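Home People Places Archive Contact

November
By Lenka Pešek

The woman who saves the valley's songs

When I arrived to Orkitholm it was already dark, and Bernadette Haverford was waiting at the bus stop with a flashlight and a second coat, in case I did not bring a warm one. I did not. We walked to her house behind the old school and she made tea before I could take out my notebook.

She has been recording the songs of the valley for more than 300 evenings now, mostly in kitchens. She does not read music. "I was a bookkeeper," she told me. "I know how to write a thing down on the day it happens. This was my whole training."

The first singer was her neighbor, Mieczysław Kaczmarczyk, who came to the valley as a young man to work at the sawmill. He knew two versions of the same harvest song, one from his mother and one from the men at the mill, and he was angry when people mixed them. Bernadette recorded both on a cassette that was already used for a radio play. "In the middle of his song you can hear a door and a man shouting about a letter," she said. "I never erased it. It would be a pity."

I asked her how she persuades people to sing for a stranger. She thought about it for a long time.

"I don't ask for a song. I ask what they sang when they washed the dishes. Then they say, oh, that is nothing, that is only silly. And then they sing for one hour."

Some of the songs are not so innocent. One, from the village of Sidis, has verses about a priest and a goat, and the family asked her to keep it closed for as long as the grandmother is living. She agreed. The tape is in a biscuit tin with a note on the lid.

The collection has now 2330 recordings. Vlasta Sýkora, a retired teacher, types the words, and they quarrel about spelling. In the dialect there is a sound between "o" and "u," and Vlasta writes it with one letter and Bernadette with another. When I visited, they had not spoken about it for 2 weeks, but they still had lunch together every Wednesday.

What she regrets are the songs she came too late for. A man named Barbosa, who repaired clocks, was known to have a long ballad about a flood. "Everybody told me, go to him. I wanted to finish the other street first." She turned her cup on the saucer. "Now I have only the first line, and three people who remember it differently."

We talked until the last bus, and I wrote the rest of my notes at home with my shoes off.
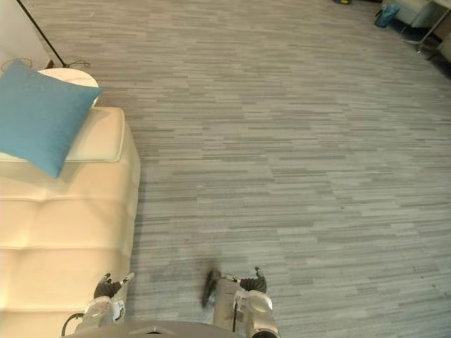
Where to hear the songs

Copies can be heard at the library in Orkitholm in the afternoon. Ask at the desk for the list, which is by village and then by first line.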